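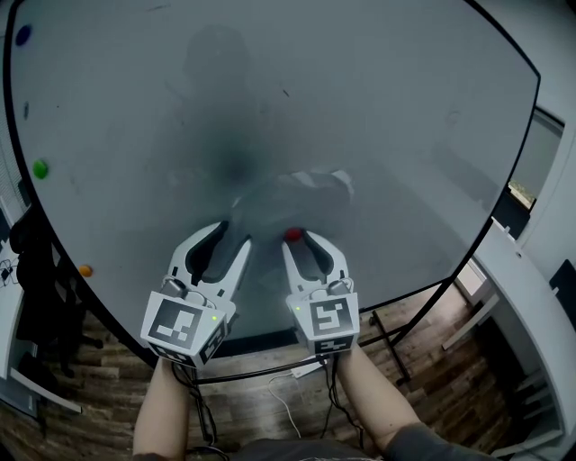
10th September
Tymofii Kravchuk

Started with the tracking check. Both handhelds powered up on the first try, green lights on. The left one drifted on the last batch, so I re-measured the offset from the marker block to the fingertip center and found it 3 mm off from the value in the config. Fixed the config. I do not know how long it was wrong. The batches from before Wieczorek are probably fine because that was the older mount.

Task today was the ball transfer on the whiteboard. Pick up with one hand, pass to the other, set down near a named magnet. The board is tilted, so a ball that gets released early rolls. I had planned to treat every roll as a failed take. After the first block I changed the rule: if the ball rolls and I recover it within the same take, the take stays and gets the tag "recovery." Horkine's policy has almost no recoveries in its training set, and it shows. When it drops something it goes to the place where the ball used to be and closes on nothing.

Target was 200 takes. Reached it by late afternoon with a long break in the middle. Total for the task is now 894, of which 829 pass the filter. Most of the rejects are lost tracking, when I turn a wrist too far and both visible faces of a marker block go out of view. The rest are me talking to someone and forgetting to end the take.

Notes on technique, mostly for myself:

Slow is worse than I assumed. In January I did everything at half speed on the theory that it would be easier to learn from. The replay on the arm was full of small pauses, and the policy learned to pause. Normal speed now, with one clean stop before the grasp.

Keep the elbows down. If I lift them the gripper comes in at an angle the arm at Grenumell can't reach, and the take is useless even though it looks good on video.

Squeeze the trigger all the way. Half-closed grasps hold the ball for me because I can feel it slipping and correct. The arm has no such feeling, only the recorded width.

Do not rest the fingertips on the board between moves. It records as contact and confuses the segmenter.

Ran one comparison with the remote rig after lunch, same task, driving the arm directly. Much slower per take and my handoffs were bad, but the joint data needs no conversion. Prolow wants a mix of both. I would put the hours into the handhelds and use the remote rig only for the last part, the set-down, where the board height matters. Wrote this in the log and did not argue it further.

The glare on the board is still a problem. My own reflection shows up in the head camera view and moves when I move. Tried the blind half closed, no clear difference. Could be that the model ignores it. Could be that it has learned where my head is. I should mask it in a small subset and train twice.

Right forearm sore. The handheld is light but the cable pulls to one side. Will try clipping it to the sleeve.

Tomorrow: swap hands for the pickup, re-check the left offset before the first take, upload tonight's set before the disk fills.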